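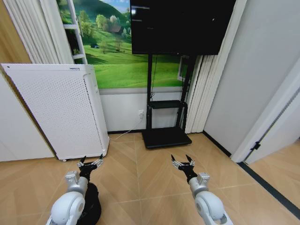
Mandance room, head view, both grippers open, TV stand and air purifier ahead.

April, page 6

Collection notes, Mandance room. Started 9:40 am, packed up a bit after 3.

Goal for this block is more examples in a furnished room. Nearly everything we have so far was recorded at the bench in Skitbridge, and the policy trained on it goes vague as soon as there is furniture past arm's reach. Alcides Apaza wants the room batch to reach 30 per cent of the set before the next training run. We're well short of that.

Total going in: 1,944 accepted episodes. Added 40 today. Rejected 6, listed in the log with reasons, mostly me closing a gripper too early and then correcting. Corrections are fine in the recovery set but I don't want them mixed in with the clean ones, so I tagged them and left them out.

Start pose: both arms forward, elbows out, grippers open and pointing in toward the middle of the room. I went back to this before every episode. In the last block I let the start pose wander and Alcides spent most of an afternoon trimming the front ends, so please stick to it. If we want variety at the start we should put it in deliberately and write down how much.

Things in this room worth watching in the data:

- The TV is big and black and takes up a good part of the head view. Screen off for all of today. There's a small reflection in the upper left corner of it. Haven't tried with it on. Should do a short block that way, labelled separately.
- The mural behind the stand is a landscape, green hills, trees, a little house. My worry is the model learning "mural means this room" and not much else. Would like a second set with a plain sheet hung over it.
- White cord on the floor, from the outlet under the mural over toward the air purifier. Keep the base clear of it when repositioning. I have added it to the setup sheet.
- White grey arms against white blinds and white walls. The black grippers stand out well enough, but the segmentation pass may have trouble with the upper links. Check this first before anybody labels a whole batch.
- Door on the right is open. Leave it like that or shut it for a whole block, don't change it partway through.

Teleop felt good on the left side. On the right there was some lag when I moved quickly, worse after lunch. Restarted the Bouvier box and it improved, though I can't say whether the restart did it. Logged both periods so the timestamps can be compared.

Uploads went to the Hircombe drive, folder named by room and block. Checksums match. Haven't looked at the wrist streams yet.

Next: objects on the floor in front of the stand, left arm only, then the same with both. Need to ask Alcides if he wants the purifier moved between episodes or kept as a fixed landmark. I'd keep it fixed for now.

Print this page | E-mail this page

Contact | Copyright Hircombe Workshop Notes | Back to top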